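Home | Posts | Replies | Media | Archive | Log in

Afroza Bandara
9/13/18
Thread, 14 posts

1/ A few people asked what I do all day now that I'm on the teaching side at Skalliter. Short version: I open and close containers with a gripper in my hand so that a robot can learn to do it. Longer version follows.

2/ There are two ways we show a robot a task. One is remote control. You sit at a station, move a pair of handles, and the arm across the room copies you. The other is by hand. You hold the gripper itself, with a camera on it, and just do the job at the table.

3/ I did remote control for my first months, starting last December. It's slower than people expect. You can't feel anything through the handles we have, so you learn to watch for a lid bending or a box sliding before you push any harder.

4/ The hand-held tool is faster. You feel the rim when you touch it. The catch is that you can do things with your wrist the arm can't do. Milovan Stojanovska runs the playback side and he sends those back to me with a note that says "elbow."

5/ Since spring I've recorded 1295 takes with the hand-held gripper. Of those, 755 were lids. The rest were drawers, jars and one long week of folding cloths that I don't want to talk about.

6/ Lids are harder than they look. A person uses a thumb on one side, fingers on the other, and the palm for balance. The gripper has 2 pads that move toward each other. So every lid turns into a question of where there's an edge thick enough to get the pads on either side of.

7/ Shiny white plastic is the worst for the camera. The overhead lights show up as streaks along the rim, and the streaks move when you move. We tried turning the lights down and the takes came out grainy. We turned them back up. Now I vary the angle I come in from, so the streaks aren't in the same place every time.

8/ The foam on the pads wears. It gets rough along the edges first. I used to ask for new pads as soon as they looked bad. Priit Sakalauskas asked me to stop, as the pads on the arm wear too, and he wants takes with old foam as well as new. Fair enough.

9/ What makes a good take, from my own notes:
Start with the gripper well away from the container.
Come in at one speed. Don't hover.
If you miss, back off and try again in the same take. Leave the miss in.
Let go cleanly and move away before you stop recording.

10/ The one about misses took me a while. At first I deleted anything that wasn't tidy. Then the arm would miss by a little and just stay there squeezing air, because it had never been shown what to do next. Now I leave in my own mistakes, and I make a few on purpose -- not many.

11/ Remote control still has its place. Anything heavy or hot goes to the station. So does anything where we need to know the real arm can reach. Obaidul Liyanage does most of that now and he's much smoother at it than I was.

12/ People also ask if it's boring. Some afternoons, yes. I do about 40 minutes and then stop for ten, or my approach gets lazy and every take looks the same. Same-looking takes aren't much use to anyone.

13/ Next up is the Clivosska set, which is all kitchen storage, at the Fendgate room. Different tables, different light. I'm told the lids there have latches. We'll see how the pads do with those.

14/ Last one. Going in low on a lid, with the rim and the base between the pads. This angle gets me the most notes from playback, and I still like it.

3 comments

Aled Jenkins
Do you switch hands? We had two people recording on the Chmielewska job and both were right-handed. The arm did fine from one side of the table and was hopeless from the other.

Afroza Bandara
Yes, every other session. My left-hand takes are slower but Milovan keeps most of them.

Priit Sakalauskas
For the record I said old foam, within reason. If the screw heads are touching the lid, change the pads. 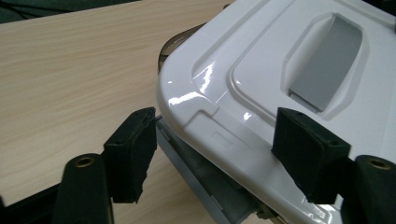
Black foam pads closing in on a white lid, gray handle insert at right.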